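Stelov Opens Sales Office for Second Dullow Building

Stelov has opened a sales office in Dullow for Joly, its second condo building in the town. The office is on the ground floor of the first building, Hurnska, and takes visitors from 10 in the morning.

Joly will have 100 units on the lot between Hurnska and the old rail line. Most are one-bedroom and two-bedroom layouts, with 40 set aside for buyers who plan to live in the unit full time. Those buyers have to sign a statement saying they won't rent the unit out for the first two years.

The building will share Hurnska's parking garage, which is being extended to the east. A gym and a guest suite are planned for the ground floor. An earlier drawing showed a pool on the roof, but it was dropped from the plans in April after the town asked for a lower roofline.

Site work has started, and the sidewalk next to the lot is closed. Foot traffic is being sent to the other side of the street. The town says the bus stop will stay where it is during construction.

Buyers put down 10 percent in two payments, the first at signing and the second when the foundation is finished. Monthly fees have not been set. Stelov says owners at Hurnska will not pay toward the garage extension.
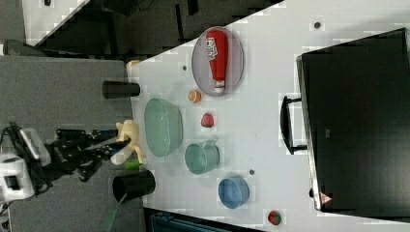 Can Joly owners rent out their units?
Owners of the 40 full-time units have to wait two years, and the other 60 units can be rented from the day of closing.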